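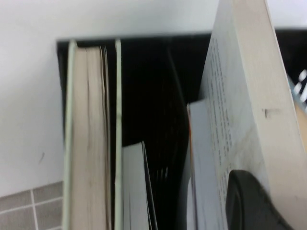

Photo: Hidayah Mangundap / Rerkach

Section 2. Planning and budgeting before you order

Complete this section before requesting a quote for the Prurkel shelf and box handling arm. The figures you collect go on the order worksheet at the back of the manual. Prices are from the list dated 1/30/21.

2.1 Survey the items

1. Pull one full storage box from the area the arm will serve. Use a box as your staff left it. Do not tidy it first.
2. Sort the contents into thick books, large paperbacks, thin booklets and single sheets.
3. Measure the thickest item and the thinnest item. Enter both on line 4 of the worksheet.
4. Mark any item that leans or sits below the rim of the box. These take longer to pick and affect the cycle time in 2.3.

NOTE: Black boxes give the wrist camera little to work with between items. If most of your boxes are dark inside, budget for the Funoston light ring. It cannot be added to the standard wrist plate later.

2.2 Choose the fingers

1. If thick books make up most of the load, order the standard fingers.
2. If you have mixed boxes — books, booklets and loose paper together — order the slim fingers as well.
3. Add one spare set per arm. Tips are a wear part and are not covered by the warranty.

CAUTION: Do not plan on using the standard fingers for thin booklets in a tight row. The tips can crease covers and pull neighboring items out of the box.

2.3 Work out the cost

1. Enter the base price of the arm from your quote.
2. Add $453 for each set of slim fingers.
3. Add $3136 for installation and operator training. This covers 2 days on site.
4. Allow 40 hours of your own staff time for test picks. Many sites leave this line blank and run short in May, when the budget year closes.
5. Add floor work if the arm will stand on tile. Grout lines can keep the base from sitting level, and the leveling plate is a separate item.

NOTE: Freight is quoted by Simanjuntak and is not part of the base price.

2.4 Send the worksheet

Send the completed worksheet to Carter Thibodeau in order planning. Questions about fingers and wear parts go to Graça Vilela. Keep a copy for Section 3.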